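Putting up a pole-and-fabric canopy indoors

Clear a space at least 60 inches wider than the base on every side. Lay out the white fabric first and smooth the worst folds by hand. Keep the black sheeting to one side until the poles are in.

Push the first pole into its fitting and stand it upright before you pick up the next one.
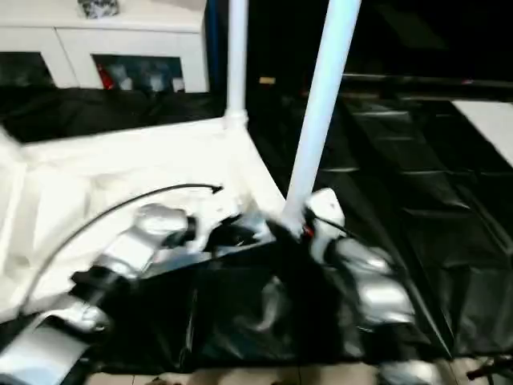 One pole upright, the second still at an angle.

Check that each pole is fully seated, then pull the fabric up from the base. With 2 people it takes nearly 100 minutes the first time. Creases drop out overnight.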